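How a Motorcycle's Suspension Works

A motocross track is covered in bumps, ruts and jumps. A rider may land from a height of several metres, many times in one race. The parts that deal with these landings are called the suspension.

What suspension does

Suspension joins the wheels to the rest of the motorcycle. It lets each wheel move up and down while the rider and the engine stay fairly level. It also keeps the tyres pressed on the ground. A tyre in the air cannot steer, brake or push the bike forward.

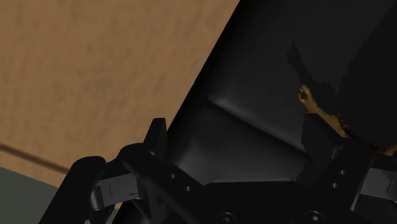 The spring

Each end of the bike has a spring. When the wheel hits a bump, the spring is squashed and stores energy. It then pushes back to its first length. A heavier rider needs a stiffer spring. On the practice track at Kaltley, the junior club keeps a chart of springs for riders from 44 kilograms upwards.

The damper

A spring on its own would keep bouncing. The damper stops this. It is a tube filled with oil, with a piston inside. The piston has small holes in it, and oil must squeeze through them each time the wheel moves. This is slow work for the oil, so the movement dies away.
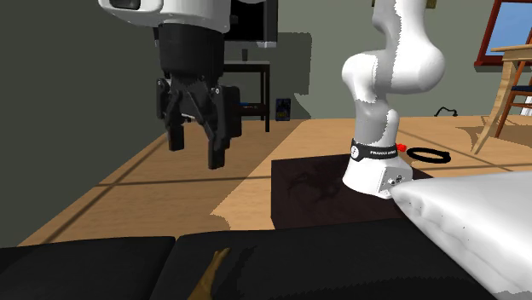 Moving the piston also warms the oil. Warm oil is thinner and passes through the holes more easily, so the damper becomes weaker in a long race. Mechanics call this fade.

Forks and swingarm

The front wheel is held by two long tubes called forks. The rear wheel is held by a swingarm - a strong metal beam that turns on a bolt at one end. 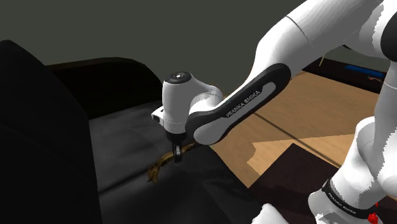
The bolt is called the pivot. A pivot lets a part turn but holds it in place, in the same way that a joint lets one section of a machine move against the next. The white arm reaching over the black sofa has a large round joint of its own, with a black cap. A swingarm has one pivot and can only move up and down, which is all the rear wheel needs.

Words to know

Damper: the part that slows the spring.
Fade: loss of damping when oil gets hot.
Pivot: the point a part turns on.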